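Kokstead round storage tub with date dial, and the green plate from the same line
Reviewed Tuesday, September 29, 2026

I bought the Kokstead tub in March because I was tired of guessing how old the leftovers were. The lid has a dial set into the top. You turn it to a number when you fill the tub, and later the number tells you what day the food went in. That is the whole idea, and there are no batteries or apps involved.

The lid is lime green plastic, glossy on top, with a gray dial. It picks up light scuffs but cleans fine with dish soap. I put a strip of tape on mine so I can write what is inside.
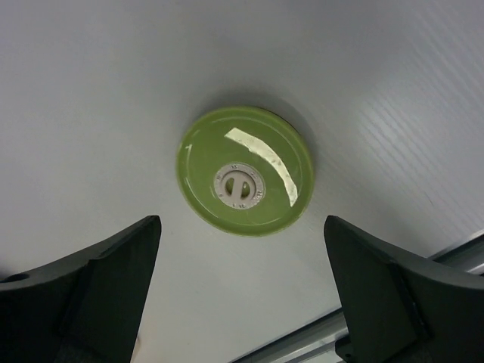
The grip bar in the middle of the dial is big enough to turn with a wet thumb. Mine has stayed put in the fridge and has not slipped a day on its own. My complaint is the printing. The marks are tiny and I need my glasses for them. My older Seixas tub had a sliding date strip that was easier to read, but it snapped off after 2 weeks, so I will take small numbers over that.

The lid seals well enough for rice, beans and cut fruit. I would not trust it with soup in a bag. It went through the dishwasher on the top rack with no warping. The instructions say to soak the dial and turn it under water every so often, and I do that when I remember.

I also got the light green plate with the shallow rim. It is a snack plate more than a dinner plate.

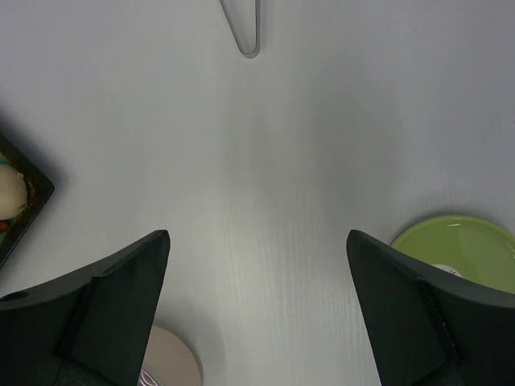 A sandwich fits if you cut it. Peas stay on it, gravy does not. The surface is shiny and still looks good after six months of daily use, though a steak knife will mark it, so keep that for something else. The plate goes in the same cabinet as my Altberg bowls but does not stack with them — the rims are different sizes.

On price, the tub and plate together came to less than the Hescombe set I was looking at, and the Hescombe lids have no dial at all.

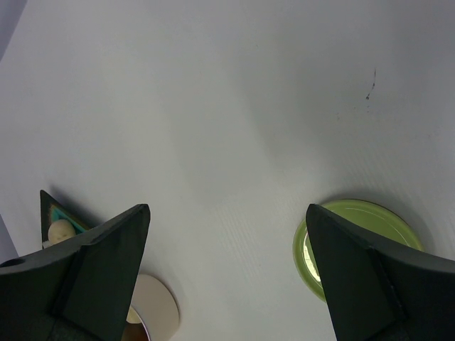

Naa Kyei wrote in the comments: I have the same tub and the dial went stiff after a few months. A drop of cooking oil under the grip bar fixed it. Does yours smell of onion? Mine does and I can't get it out.

Mine did once, after a red onion salad. I left it open on the counter overnight with baking soda in it and the smell was mostly gone. I keep onions in glass now.

One more thing about the plate. It slides a little on a smooth white table like mine, so for small kids I would put a mat under it.

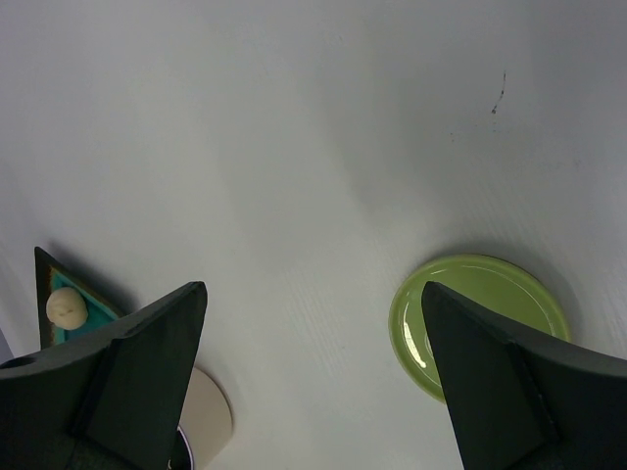

Another reader asked whether the lid can be bought by itself, as hers had cracked at the rim and the tub was still fine.

I looked and could only find it sold with the tub. I would buy the tub again. The plate is fine, but I would wait for a sale.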